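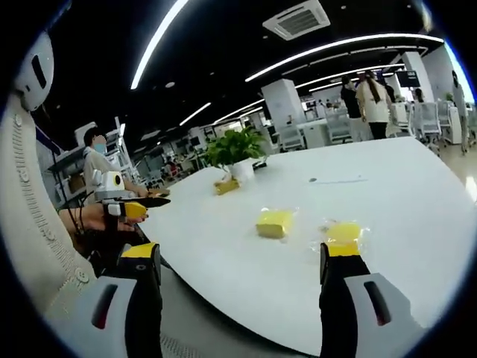
Table Tidiers Wanted - Paid Sessions at Stillach

11/12/20 | 3 comments | Share

Stillach is looking for people who can sit at a big white table and pick things up, put them down, and not wander off. If you have ever cleared a desk to avoid doing the work on it, you already have the relevant experience.

The things are small and mostly wrapped. Yellow blocks in clear plastic come up a lot. You will move them, line them up, put them away and then get them all out again for the next round. The plant stays where it is. Please don't tidy the plant.

We need 56 people. A session is 2 hours, with a break in the middle, and pays in Horgan gift cards. Those of you who came in September are welcome back, though you will have to sit through the introduction again.

You should be:
- over 18 (anyone born before 1972, please apply, we are short of you)
- fine with wearing a face mask the whole time
- able to reach across a table without standing up
- patient with shiny wrappers

The room is open plan, so expect other people's phone calls. Coffee is free. Lunch is whatever you brought.

To apply, write to the Carkska front desk with your name and the hours you can do. Put "table" in the subject line. Long cover letters will be admired and not read.

Share (56) | Contact | © Stillach | Back to top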